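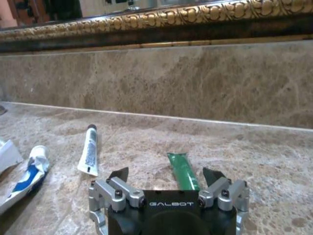
Fig. 1. Gripper with the GALBOT lettering, close view.

Small Bakery Practice, handout 4: Taking orders for celebration cakes
Lecturer: Ingeborg Haslinger

In the last handout we spoke about fillings. Now we come to the order itself, where in my experience most of the mistakes are made.

1. The order form
Write the form while the customer is still with you or on the telephone. It must have the name, the date of pick-up, the number of portions, the flavor, the allergies and the exact text for the cake. Let the customer spell the text letter by letter. Chun-yin Au, who had the Truvska bakery before he came to teach with us, kept all forms for two years and found 17 cakes with a wrong name. In 11 of these the name was written down by ear.

2. Portions
For a wedding we count smaller slices than for a birthday, as there is usually a dinner before. Ask always if the cake is the dessert or if it comes with the coffee later. A single-layer sponge of 900 grams gives a different number of slices when it is round than when it is square, see the cutting plans from handout 2.

3. Deposit
Take the deposit on the day of the order, and write on the form until when the customer can still cancel. For weddings in June this should be earlier than for the rest of the year. Sugar flowers are made long before the cake, and their cost must be paid also if the party is moved.

4. Changes
A change by telephone is confirmed in writing the same day. Cross out the old text with one line so it can still be read, and put your initials next to it.

Exercise for next time
Make an order form on one page for a bakery of your own choice. Fill it in for a christening cake with two flavors and one guest who has a nut allergy. Please bring it on paper. The cutting plans will be needed again, so bring these too.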